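Bettencourt lab forum > Manipulation > Methods and results

Drive swap with the new retry policy: numbers inside

raissa_figueiredo
Finally got a full set done on the desktop PC task and I'm really pleased with it! The arm takes a hard drive in its caddy and puts it in the bay. Same policy as in April, with one change: if the wrist force climbs too early, it backs off, shifts a little and tries again. No new demos, still the 1000 we trained on.

60 trials each way. Without the retry, 30 failures. With it, 15. Half the failures gone from a change I wrote on a Sunday afternoon!
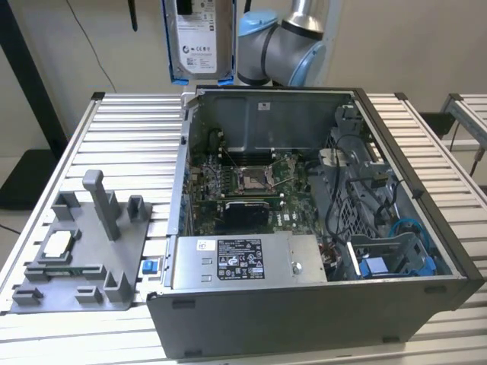 Most of the remaining failures are angle errors. The caddy rails go in slightly skewed and the back-off only shifts sideways, so it can try all day and never fix the tilt. Adding a small rotation is next on my list.

olurwood_tom
Lovely result. Did you move the case between trials or leave it where it was?

raissa_figueiredo
Moved it every time, a few centimetres and a bit of a turn. Start poses are in the Suvar folder if you want to rerun them.

kestrel9
Not sure I'd call it half as bad yet. A retry gets more time and more goes at the bay. Give the old policy the same number of attempts from scratch and see what's left.

raissa_figueiredo
Fair on the attempts, less so on the time. Both had the same time limit, and the old one mostly spent it pushing against the cage. But yes, I'll run a blind retry with random shifts as a baseline.

kestrel9
That would convince me. Log the peak force too please, I care more about bent brackets than success rate.

olurwood_tom
Could we try it on the memory modules as well? Much tighter fit, and Uvireo's gripper fingers should be all right for it.

raissa_figueiredo
Ooh yes. Rotation first, then memory. Will post the force plots in this thread.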